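Workshop tips for small fitting-out crews
from the Bondstead site team

Before you cut the first panel, measure the room again, even when the drawing is new. On our last office floor the drawing said 121 inches for the back wall and the wall had another opinion. Write the real size on the wall itself, in pencil, and Dima Darwish will thank you.

Keep screws in jars with the lid marked by length. Do not mix two lengths in one jar.
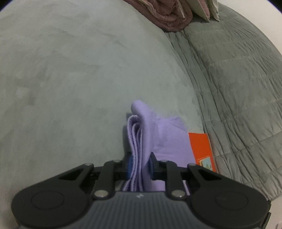 Also mark the jar on the side, so it can be read on a high shelf. For sanding the edges of doors we start with 120 paper and finish with 400. Wipe off the dust between the two.

Glue that has stood over 9 months we do not use for worktops. It is still good for jigs and small blocks.
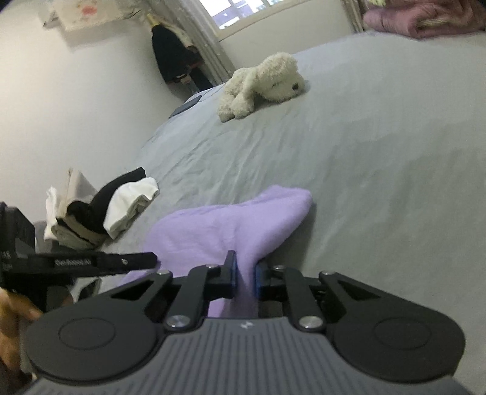 Page last changed: February, by Anas Najjar

Hang doors after the floor is finished, never before. If the client wants to see them early, lean them in pairs with cardboard between, and tie the top.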